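Notes for the pantry talk - Kirsty Wragg

Hi everybody, come on in, there are seats up front and I promise I don't pick on people. (Wait for the door. Drink some water.)

I'm Kirsty, and I want to talk about the back of the cupboard. You know the spot. Mine had a jar of mustard in it that had moved house with me. Twice! I found it last November while I was looking for cinnamon, and I ended up sitting on the kitchen floor until way past dinner, pulling out one thing after another. When I was done I had 27 jars and cans lined up on the linoleum, and I'd bought a new cinnamon that morning.

(Ask: who has more than one open jar of the same thing at home? Hands up. Mine goes up too.)

So the first thing I changed was shopping. I used to write my list in the car, from memory, and my memory is convinced we're always out of paprika. Now I write it standing in front of the open cupboard. It takes me two minutes and my husband says I look like I'm guarding it.

The second thing was baskets. Plain ones, nothing fancy, with holes in the sides so you can kind of see what's in there. I have three on the middle shelf - baking, breakfast, and one my kids named Tredo for reasons they won't share. Tredo gets anything that needs using up soon. If you're cooking on a weeknight, you look in Tredo first.

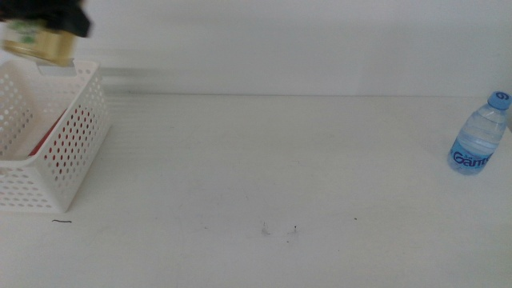 A small jar at the rim of a white basket.

Go slow on this next part, I always rush it. Dates! "Best by" on a jar of jam is mostly about quality, so don't panic and throw it all out tonight. Once it's open, though, read the label, because plenty of things want to live in the fridge after that. I put a strip of masking tape on the lid and write the month I opened it. Ugly, but I can read it without my glasses.

(Tell the chickpea story if there's time. Skip the part about my sister.)

Okay, homework. Pick one shelf. Please don't do the whole kitchen, I did and we had cereal for supper. Take everything off, wipe it down, and cook one dinner this week out of what you find. Mine was lentils with seven kinds of leftover pickle on the side, and we ate it all.

Questions next, then coffee's at the back - the lemon bars are from Jorik's and they go fast.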